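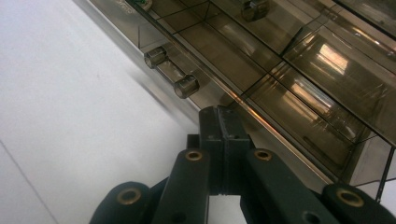 Green gripper with the jaws together at the lip of the tinted enclosure

Ticket 221, Levberg gripper kit, status: open

Hello again, and thank you for the patient reply in November! I went through the Chege setup page twice, set the closing force back to 100, and ran 200 open and close cycles with nothing between the jaws. No trouble at all there. It only acts up at the smoky enclosure: on approach the left link stalls for 2 seconds, then catches up with the right one. Swapping the bushings made no difference that I could tell. Could you send me the older Jokow firmware to try? I'm otherwise very happy with the kit.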